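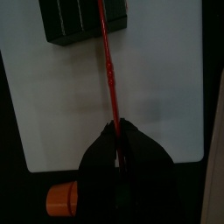

La planche gris clair, la boîte noire et la tige rouge.

slamet_k
Bonsoir à tous. Je prépare mon coin de travail pour les petites réparations et je cherche un avis sur la planche. Je l'ai posée sur le plan noir, elle est mate et les coins sont arrondis. Je trouve que les petites pièces se voient beaucoup mieux sur ce gris. Ma question : est-ce que la surface va se rayer vite ? J'ai aussi pensé au tapis Grarkeo, mais il est plus cher.
Slamet Kwok

Flokik20
Bonsoir Slamet. Le Grarkeo, je l'ai depuis février et je ne reviendrai pas en arrière. Une planche rigide, ça glisse et ça fait du bruit. Et la boîte, elle reste toujours dessus ? Elle prend de la place pour rien.

slamet_k
Oui, je la laisse en haut à gauche, j'aime avoir mes affaires près de la main. Les deux lignes claires sur le dessus me plaisent bien, on dirait des coutures.

marthe1081
Pas d'accord avec Flokik20. Un tapis mou, pour poser une tige longue et fine comme la rouge, c'est pénible. Gardez la planche et mettez quatre patins dessous. Contre les rayures, un chiffon doux et pas de poudre à récurer.

Flokik20
Chacun ses goûts — moi je travaille le métal, peut-être que c'est différent.

slamet_k
Merci pour vos réponses. Je vais essayer les patins lundi. Est-ce que ceux de chez Uvport tiennent bien, ou il faut ajouter de la colle ?

marthe1081
Sans colle chez moi, mais dégraissez avant.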